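Stop Making Nurses Prove They Can Read a Slide

I did my annual compliance modules in July, all 11 of them, mostly at my kitchen table with the dog asleep on my feet.
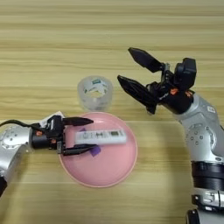 And I scored 100 on every one, which tells you nothing about me except that I can click "next" and remember a sentence for two minutes. The hand hygiene module has had the same quiz for 5 years! I could take it in my sleep (I may have, one night shift at Mellard).

I'm not against training. I like training. When Giang Nghiêm ran our unit's medication safety hour, she brought in real near misses with the names stripped off, and we argued about them until the day shift kicked us out of the break room. I still double-check heparin the way she showed us.

Then we moved to Skemora, and the hour went away. Now there's a video, a progress bar you can't skip, and a certificate with your name spelled wrong. My coworker Hường Vi has asked twice to get hers fixed. The auditors want the certificate, so the hospital buys certificates. I get it, I guess, but who is that for?

What I'd like is pretty small. Let people test out of the stuff that hasn't changed. Take the hours that frees up and give them back to each unit, with somebody in the room who has done the job. Brunoneck already does a version of this for its surgical floors, and my friends there complain about plenty of things but never about that.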